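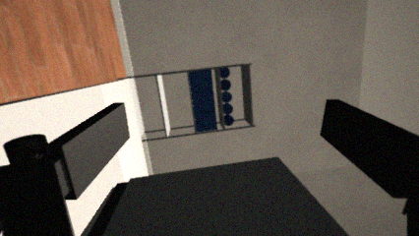 Does Kekness stop the arm when it presses too hard on something?

It stops only if the force limit was typed in before the robot was placed in the room. A limit added later shows on screen and does nothing.

Reviews > Workshop software > Robot simulators

Kekness 4: a safe place to break things, up to a point

By Myfanwy Bellis
02/02/2024

I paid £297 for a year of Kekness, the robot simulator from Gwynne, on the grounds that a pretend arm costs less to mend than a real one. We have a real one at Drustusden. It has already had a difference of opinion with a drill stand, and the drill stand won.

Kekness gives you a room, a table, a robot and a cupboardful of household and office objects to put in its way. You write a job, press go and see what gets hit. Setting up took me a morning, most of it spent hunting for the licence key, which Gwynne sends in an email with no subject line. After that it was pleasant going. The shadows are better than they need to be and the camera fixed to the gripper is a treat, if you don't mind looking at a room sideways.

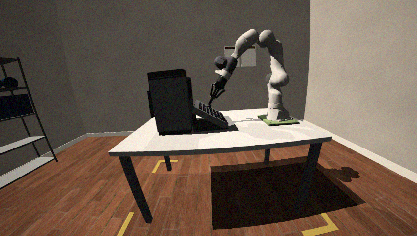
Arm over the keyboard, with the black box behind the trouble.

I like the way objects lean on each other. Most simulators I've used treat a propped-up keyboard as a personal insult and fire it through the wall. Kekness lets it lean, and lets you plan a move on to a sloping surface without learning any new words. The manual is thin on this, but Usha Chowdary on the support desk answered my email the same afternoon, in sentences, and didn't once suggest turning it off and on.

Then the fault. I set a force limit of 200 newtons, which is generous for pushing a key, and ran a pressing job overnight with the wrong table height in it. My mistake. The arm should have halted and sulked. By morning the log had 41 presses in it, the worst of them at 868 newtons, every one marked "within limit" in a cheerful green. On a real desk I'd have been picking keys out of the carpet, or worse, explaining to someone why the machine had leant on their hand.

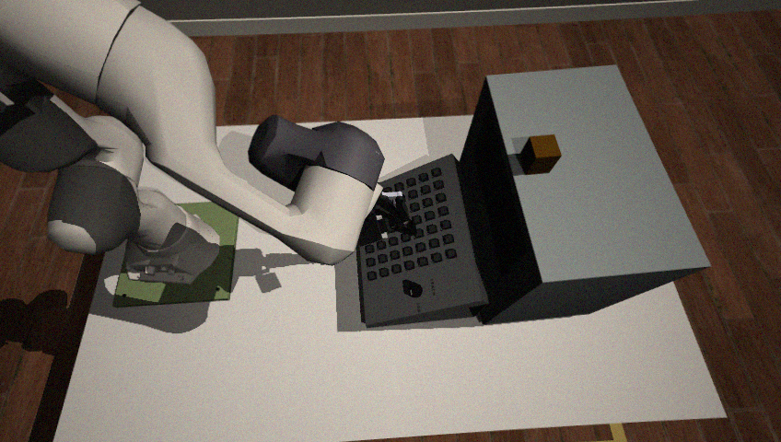
Force limits in Kekness belong to the robot, and the robot reads them once, when you drop it into the room. Change the number afterwards and the box on screen updates, the log prints the new figure at the top of the page, and the arm carries on under the old setting, which on a fresh install is none. I went back and tried it on other jobs. The button console is the best test I've found: the face slopes, so the fingers come down on the grid at an angle, and a small error in height turns into a good hard shove. The orange cube on top of the cabinet is a less demanding target and I never got a bad reading from it. With the limit set first, every deliberate shove stopped the arm, as it should.

Gwynne knows. Usha confirmed the fault and says a patch is due in May. Until then, delete the robot, set your limit, put the robot back and save under a new name. It adds a minute to each job, and two if you forget what you called the last one.

I also looked at Estik, which gets force limits right and almost everything else in the wrong menu. I went back to Kekness within the week. What I won't do is copy a Kekness job straight to the arm at Drustusden. The limit gets typed into the real controller by hand, and I stand next to the stop button with my tea on the other side of the room.

Worth having for planning and for finding out what your arm can reach. As proof that a job is safe, not until the patch is out and I've tried to break it again.

Three stars. It was going to be four.

Filed under: Simulators, Faults and recalls, Tried at the bench
Shared 41 times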